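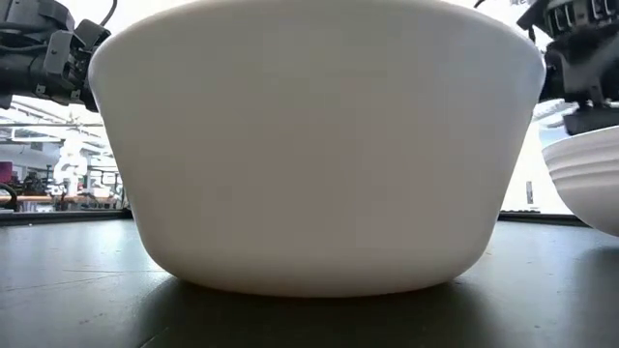
A white bowl fills most of the view from the table camera, with a gripper on either side and a ribbed bowl at the right.

I went to Pemance to see a robot stack bowls and spent most of the morning watching people argue about a text file. I mean that as praise! The file was a log, the log was very long, and somewhere inside it was the moment when the software had changed its mind about where a bowl was.

Pemance makes planning software for two-armed robots. The company doesn't build arms or hands. It writes the layer in the middle, the part that takes a guess from the cameras ("bowl, probably, right there") and turns it into a motion that two arms can carry out without hitting each other. The planner is called Gotari, and if you ask three people in the building what it does you'll get three drawings on three whiteboards.

The one I liked best went like this. Gotari doesn't look for a single best path. It throws out 1,000 rough ones, most of them terrible, and scores them. Does an elbow swing through the other arm? Does the hand come in at an angle where it can't close on a rim? Does the wrist end up so twisted that the next move is impossible? The bad ones get tossed, the decent ones get smoothed, and the winner goes off to the motors. Then the whole thing starts over while the arms are still moving, in case the world has shifted.

Bowls, I learned, are a rotten thing to plan around. A box has corners, and a camera loves a corner. A plain white bowl has a long smooth wall with almost nothing on it to grab hold of (visually, I mean), and if you put your camera down at table height it can't see inside at all. A big bowl also does a fine job of hiding whatever is behind it. The ribbed kind is easier, I was told, as the bands give the depth software some lines to work with, but then the ribs confuse the part that fits the outline — so you fix one problem and go meet the next.

That's where Filtora comes in. It's the perception half, and its job is to be suspicious. Every guess about an object arrives with a score for how sure it is, and Filtora keeps a running opinion instead of believing each new picture. When a hand passes in front of a bowl, the old version used to decide the bowl had left. The arms would stop, wait, see the bowl come back, and start planning from scratch. I watched a recording of this and it looked like somebody walking into a kitchen and forgetting why.

The new version remembers. It holds a hidden object in place for 2 seconds before it starts to doubt, and the doubt grows slowly. Picking that number was apparently a whole week of somebody's January. Too short and you get the forgetful robot. Too long and the hand reaches with great confidence for a bowl that got moved.

Back to the log. The tool for reading it is called Keskin, and I'd happily write a second article just on Keskin. It lines up the camera views, the planner's choices and the motor commands on a single timeline, and you drag a slider back and forth. Before it existed, people opened 30 windows and squinted. With it, we found the trouble before lunch: two clocks had drifted apart, so the planner was getting bowl positions that were a little stale. The fix was a short one. The argument over what to name the new setting was still going when I left to find a sandwich.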